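6/27/20
By Lena Wasilewska
3 comments | 50 shares

Storing apples at home: what worked over the winter

Last fall I put away more apples than I ever had before, and the final few came out of the cellar in June. They were wrinkled and fit only for sauce, but they were sound. Several members have asked how to do it without a walk-in cooler, so I am setting down what I did while it is fresh in my mind.

The variety matters more than anything else. Early summer apples go mealy within a couple of weeks and should be eaten or cooked as they come off the tree. Late apples with thick skins are the ones to keep. If an apple tastes a little sharp and hard at picking time, it will probably store well and get sweeter as it sits.

Pick on a dry day and leave the stems on. Lift each apple and give it a slight twist. If it doesn't come away, leave it for another few days. Anything with a bruise, a worm hole or a split goes in the kitchen pile. I was careless about this two years ago and lost a whole crate to rot that started with one bad apple at the bottom.

I wrap each apple in a half sheet of newspaper and set them in shallow crates, one layer deep. Felista Urio, who has the plot next to the Bumport gate, skips the paper and uses dry leaves between the layers. Her apples kept as long as mine did. She also keeps her varieties in separate crates with the picking month written on the end, and I plan to copy that.

Keep the crates cold but above freezing. My cellar stays damp, and that helps, as dry air is what makes the skins shrivel. An unheated garage will do if you can cover the crates with an old blanket on the worst nights. For small amounts, the bottom drawer of the refrigerator is fine. Put the apples in a plastic bag with a few holes in it and don't store them beside carrots or lettuce. Apples give off a gas that turns carrots bitter and spoils greens. Keep them away from potatoes too, which will sprout early.

Check the crates every week or so. Take out anything soft and use it that day. I went through 129 apples at the January check and pulled out three, then found a good many more in March once the weather turned mild.

The shed on Casport Lane has spare crates for anyone who wants to start collecting them before picking season. Please take only what you will use and bring them back clean.

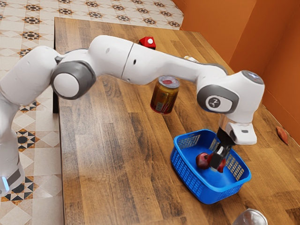 Should apples be washed before they go into storage?

Leave them unwashed. Water takes off some of the natural bloom on the skin, and any damp left around the stem can start rot. Wipe off loose dirt with a dry cloth and wash each apple when you are ready to eat it.

Contact the newsletter desk | Copyright Bumport Growers | Back to top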